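Chapter 7
Power Strips and Extension Leads at the Workbench

After reading this chapter you should be able to:
– name the external parts of a power strip
– add up the load on a strip and compare it with the rating
– inspect a strip and its cord before use
– place a strip on a bench so that the cord is not strained

Terms used: load, rating, outlet, individual switch, cord exit, daisy chain

7.1 Why the strip gets its own chapter

Chapters 5 and 6 dealt with wiring inside the wall, which is fixed and is seldom touched once it has been inspected. A power strip is different. It is moved, stepped over, wiped down and coiled up, and the person who does this usually has no electrical training. In the Galindo workshop survey, which is used for the exercises in this part of the book, 838 strips were examined on benches and desks. The most common fault was damage to the cord within a hand's width of the body, followed by overloading.

7.2 External parts

The body of a strip is a long molded housing. The outlets are set in the top face, and their slot pattern depends on the national plug standard. The cord leaves the housing at one end. This end is called the cord exit, and it is the point where bending does the most harm.

Some strips have one switch for all outlets. Others have a separate button for each outlet or group of outlets. A button does not show the condition of the contacts underneath it, and it must not be used in place of pulling the plug when equipment is opened for repair.

7.3 Load and rating

The rating is marked on the housing, usually on the underside. Add the wattage of every device that may run at the same time and compare the sum with the rating. The Pritham rule, used throughout this book, limits continuous load to 85 percent of the rated value. Motors and heaters are entered at full wattage even if they cycle on and off.

A strip is never plugged into another strip. The first one then carries the load of both, and its own rating no longer tells the user anything about the second.

7.4 Placement on the bench

Lay the strip flat, with the outlets facing up and the cord exit toward the rear of the table. The cord should leave in a wide curve. Keep it clear of clamps, drawer edges and hot tools. Liquids are kept on the other side of the work area – a raised shelf is better still.

Figure 7.1 Power strip on a tabletop, with outlet, round buttons and cord exit. 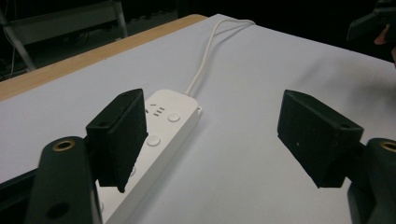
Ellari, in a margin note to the second edition, objects that the 85 percent limit is too generous for older strips, and would have students replace any strip whose rating can no longer be read before they calculate anything at all.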